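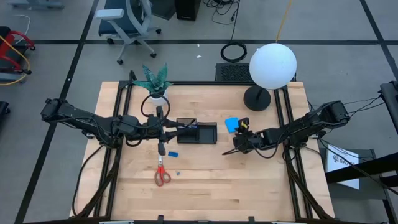
Two arms at Umeo's Grendora workshop, working over a table set with scissors, a sponge and a black tray.

Umeo has recorded 2,099 practice runs on its two-armed tabletop station since May, the company said, and plans to keep going until the end of the year.

The runs are meant for a learning system called Kanance, which is being trained to tidy a desk. In each one an operator guides both arms through a short job, such as putting a small item in a tray or moving a sponge to one side. The arm positions and the camera video are saved together, and a second person checks the recording before it goes into the training set.

Roughly 800 of the runs so far involve scissors, according to Catrin Lougher, who manages the recording work in Grendora.

"Scissors are hard for it," Lougher said. "They land at a different angle every time, and the handles are an awkward shape to grab. We kept asking for more of those."

Operators work in 2-hour shifts and change the layout of the table after every 25 runs. Runs with a dropped object are kept - they are labeled and stored in a separate folder.

The station was paid for in part by Siddiqui, a parts supplier that wants to try Kanance on its packing benches. Umeo has not said when that trial will start.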